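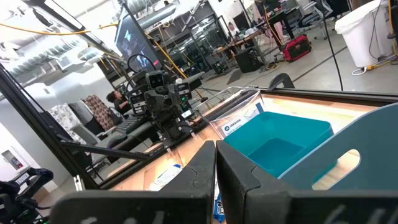

Teal bins, clear bin, round one.

So I'm finally going through the yarn, which I've been promising to do since we moved to Mornell (two years, oops!). I got as far as 238 skeins before I quit and made a sandwich. My cousin Zinhle Shezi says anything I haven't touched since the last move should go, but she doesn't knit, so what does she know? The scratchy mustard wool is leaving, and so is all the eyelash stuff from my scarf phase. The sock yarn stays. All of it! I'm giving myself until August to get under 200, and no, the cotton my aunt sent doesn't count. Anybody want some mustard wool?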